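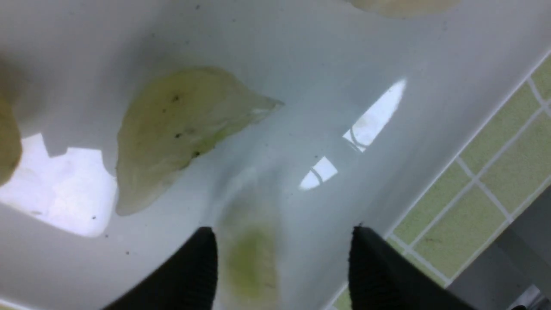 Kelcombe pickle is the sour, crunchy cabbage that people in Kelcombe and the villages up the valley have been putting away every September for as long as my family has been eating it, and I'm very fond of it (I've been keeping these notes on and off, last tidied 4/7/18). It's a cousin of sauerkraut, only cut coarser and much less salty. The leaves get a rinse before anything else, in plenty of clear water, and a white basin like this one is what I'd always choose, as a stray bit of yellow-green leaf shows up so well against it. After that they're torn, salted and pressed down hard under a plate.

## The name

In Drollow they call it "sharps", and if you ask for Kelcombe pickle at the shop there you'll get a look! Heather Cowie, whose parish history gives it a whole four pages, thinks "sharps" is the older word. I'm less sure. Her earliest mention comes from a Pusdale household book, and the handwriting is dreadful.

## How it's made

The usual rule is 26 grams of salt to the kilo, then 17 days in a cool larder with the lid resting loosely on top. Caraway goes in at Kelcombe and juniper at Drollow. Nisbet people use both, plus a slice of apple, and I've come round to their way of doing it (my mother would be horrified).

Sarmīte Grīnberga, who grew up with Latvian sauerkraut and has lived in Nisbet for years, adds grated carrot to hers. Some of the older makers won't count that as the proper thing, though they do seem to eat it.

## Eating it

Cold, with ham or a baked potato, or fried in butter until the edges go brown. The juice is good in soup. My oldest jar lasted 56 weeks and was still lovely, if a bit soft by then.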